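# The hands in the back room: an evening with Malcolm Birkett

*By Carol Gosling*

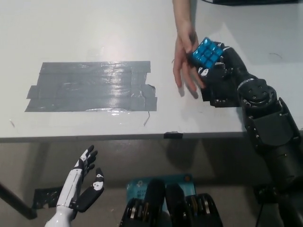 Malcolm Birkett has been building his two-armed machine at the Undumcombe shared workshop since the lease on the old seed merchant's came up, and he is the sort of man who puts the kettle on before he'll tell you anything about it. The arms are black, boxy things with a great many screws, and they end in hands with proper jointed fingers, which is the part he really wants to talk about. On the evening I called the job was holding, and only holding. A Rubik's-style cube with its blue side showing was in the black hand's fingers, with a human hand up against it, and the table had a patch of grey duct tape across it that has gone ragged along the edges. "I keep meaning to pull that up and do it nicely," Malcolm said, "and then I think, well, it's doing no harm, and there's always a finger to see to first."

He was a heating engineer until he retired, and he came to all this by way of a grandson's school project (the grandson has long since moved on to drums). The first hand he made was string and bent tube and he speaks of it fondly. "It could pick up a sponge. It couldn't put the sponge down again, mind you. You had to go in and get it."

The fingers he uses now owe a good deal to Tullio Grasso, who has the bench by the window and used to mend church organs. It was Tullio who persuaded him to stop squeezing so hard. "Malcolm wanted a grip like a vice," Tullio told me, leaning in with a biscuit. "I said to him, you hold an egg, you don't hold it with your shoulder. Let the fingers give a little, and then ask the arm." They argued over that for most of a winter, and I gather they rather enjoyed it.

There's a notebook, of course, a fat one with a rubber band, in which every try at the cube gets a line. Malcolm let me turn the pages. He had got to 651 tries by the time of my visit, and 429 of them are marked with a tick, meaning the cube was taken from somebody's hand and kept there while he counted to ten. The rest have remarks beside them: "thumb late", "thumb late again", "my fault", and on one page simply "tea". He'd like to reach 700 before he changes anything else, and he was quite firm with me about it. "If I alter it now I shan't know what I've learnt, shall I? Emil's forever wanting me to alter it."

Emil Ruchti, who does most of the wiring and was under a bench for a good half of our conversation, called up that he only wanted to alter the thumb.

I asked whether it would ever solve the cube, which I suppose is what everyone asks, and Malcolm laughed so much he had to put his mug down. "I can't solve it myself! No, I want it to take a thing off me and give it back, politely, like a person would. If it could pass me a spanner when I'm up a ladder I'd be a happy man." That would want both hands working together, he thinks, and he has been putting off the second of them until the weather warms up and the back room is pleasanter to sit in.

We talked on until well past nine, about solder, and his late wife's greenhouse, and whether the roof will see out another year. Tullio had gone home by then. Emil came out from under the bench to ask if anyone had seen the small pliers, and Malcolm found them in his own cardigan pocket.

The workshop is open most evenings from seven, and visitors are welcome to come and hand over a cube.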